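5 May be the month for trade shows, but the bench is a better place to judge a two-arm kit

By Parveen Kiani
5th May

Small two-arm workcells used to be something a lab built for itself over a winter. A graduate student would cut the rail, print the brackets, route the cables twice and leave behind a machine that only one person could repair. The Gimetti bench cell is an attempt to sell that machine as a finished product, with a parts list, a manual and a phone number. Fulleveck, which distributes it, lent us a cell for 32 days. The base price is $3594, without a computer.

The layout is conventional. Both arms mount on plates along a single front rail and reach inward over a shared work area. Putting them on one rail fixes the geometry between the two bases, and that simplifies calibration a good deal. The drawback is reach toward the back wall. Either arm can get there, but it arrives nearly straight, with little freedom left to tilt the gripper. Objects in the middle third of the mat are handled best, and the manual says so plainly.
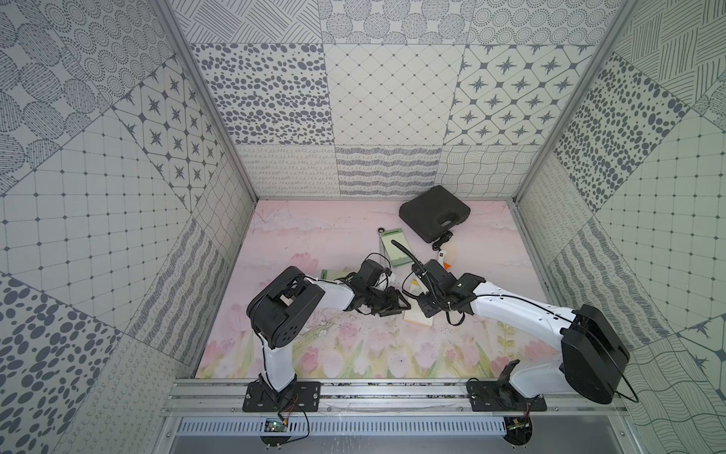

Assembly took two people most of an afternoon. The rail and corner posts are aluminum extrusion and go together with one size of hex key. The arms come built, with the servos already numbered. Cable routing is left to the buyer, and the manual gives it half a page. We would have liked more. A cable tied too short at the elbow will pull on the connector at full extension, and the fault shows up as a dropped servo, which sent us looking in the wrong place for an hour.

Interior lining is sold as an option. Gimetti supplies printed wall panels and a choice of mats, and recommends busy patterns on the walls for users who plan to estimate camera position from the picture alone. Plain walls give the software little to hold on to. The mat is a separate matter. A patterned mat makes thin, flat objects harder to separate from the background, so a buyer training a grasping policy should decide early whether that difficulty is wanted. The mats also wear. Fulleveck lists them as a consumable and does not cover them under warranty.

Control is by leader arms or by script. The leader arms are the more useful of the two for anyone collecting demonstrations. Their friction is low and even, and the delay between hand and gripper was short enough that none of our operators mentioned it. The scripting interface is thinner. It offers joint targets, Cartesian targets and a gripper width, with no collision checking between the arms. Two arms sharing one small volume can meet, and the only protection is a current limit on each servo. The limit did its job in our tests, at the cost of a fault that has to be cleared by hand.

For the grasping test we ran 1000 attempts over a mixed set of household and desk items, split evenly between the arms. Boxes and soft toys gave little trouble. Stationery was the weak category. A pad of paper lying flat offers a low edge, and the fingers have to come down wide, touch the mat and close under light force. If they close too high they slide over the top sheet. If they close too hard they bow the stack.

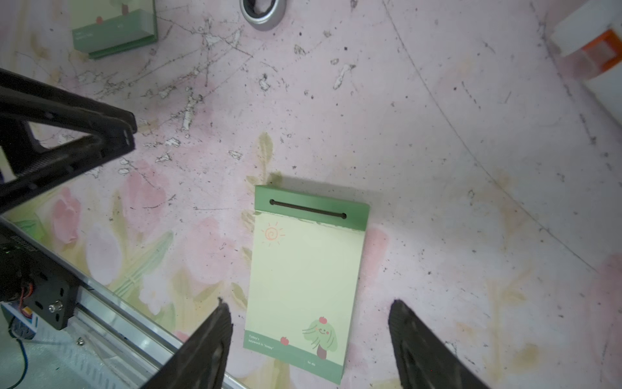 Finger compliance matters more here than finger strength. The standard fingers are stiff, and pressing them against the mat puts the load straight into the wrist servo. Balov makes a softer replacement set that fits the same screw pattern, and with it the flat items became manageable after some adjustment of the approach height. The softer tips gave up some precision on narrow objects. Changing a set takes a few minutes, and the gripper must be zeroed afterward.

The wrist camera is well placed for this kind of work. Both fingertips stay in view through the approach, and small print on an object can be read at working distance. The exposure setting resets at power-up, a nuisance that Fulleveck says will be fixed in the October firmware.

The obvious alternative is the Oravec twin-arm bench. It has a longer reach, built-in collision checking and a better scripting interface. It also needs a larger table, and its wrist housing is bulky enough to get in the way when both grippers work on one object. For scripted tasks we would choose the Oravec. For demonstrations on small objects, the Gimetti is the easier cell to live with, provided the buyer budgets for fingers and mats.

The warranty runs 24 months on the servos and excludes damage from contact between the arms. Spare servos are stocked by Fulleveck and ship with the number already set.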